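The Great Linen Closet Sort-Out

Well, I finally did it. After two years of shoving things in and leaning on the door until it clicked, I emptied the entire linen closet onto the spare bed and started over. Several of you wrote back after the April letter to ask how the house was coming along, and the true answer was that everything looked fine as long as you didn't open anything!

The worst of it was the table linens. I come from a family that never threw out a napkin, and when my aunt moved to Dondale she handed me five grocery bags of the stuff (thank you, Aunt Jo, I think). Some of it is lovely. Some of it has gravy on it from before I was born. I made one pile to keep and one to pass along, and then a third pile crept in that was mostly me holding things up and saying "hmm" to the dog.

Neema Lyimo came by on Saturday with lemon bars and took one look at my folding. She used to work the linen room at a hotel in Torville and she has Opinions. Her rule is that you fold to fit the shelf you've got. I had been folding everything in quarters my whole life and then wondering why it flopped off the front! So we measured the shelf with a piece of string, and she had me do long thirds first, then fold down to size, with the folded edge facing out. You can pull one from the middle and the rest stay put. I've been opening the door just to look at it.

Green was the color I had the most trouble with. I own a lot of green, it seems, and in a dim closet the dark ones all look black, so I was forever dragging out the wrong thing and stuffing it back in. I took it all over to the window and sorted it in daylight, and I'd tell anybody to do the same with navy.

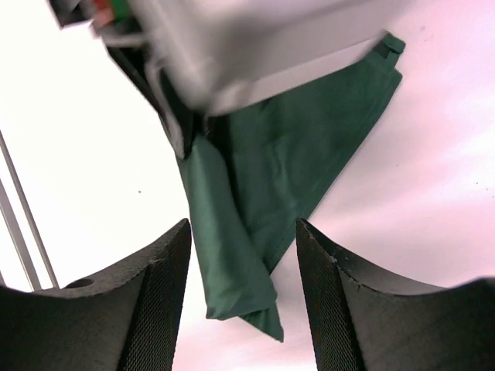
Deep forest green, with a few soft wrinkles and one nice crisp corner.

About wrinkles, while we're on the subject. I used to iron everything before it went away, and then iron it all over again in November because it had been squashed for months. Neema says don't bother. Smooth it with your hands, fold it loosely, and save the ironing for the morning you need it. Harriet Kasprzak disagrees so strongly that she called me back a second time to say so. She irons, rolls hers around cardboard tubes, and ties them with ribbon. Harriet, your tables always look wonderful and I am still not doing it.

The pass-along pile is in two boxes on my porch, mostly napkins and a few round cloths that don't fit any table I've ever owned. Rutilio Barrera has first pick for his daughter's shower, and after that it's whoever gets here. Please bring a bag, because I'm keeping the boxes for the next closet.

That would be the one under the stairs. I opened it yesterday and a badminton racket fell on my foot, so I shut it again and had the last lemon bar. More on that next month, and if anybody is missing a blue thermos with a dented lid, it was behind the pillowcases.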